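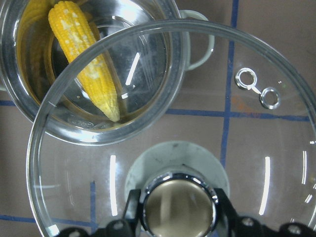
An ear of corn in the pot, with the glass lid overlapping its rim.

I'd been trying to get a word with the Dolska town clerk since August, when 581 residents signed the petition to put term limits for the council on the ballot. She finally gave me 20 minutes over her lunch.

"People keep asking me if I'm for it," she said. "I count signatures – that's the job!"

So is it going ahead? She thinks so, though 6 pages still need checking against the voter rolls. The council would then have three weeks to set a date. "They can argue about the wording," she told me, "and believe me, they will."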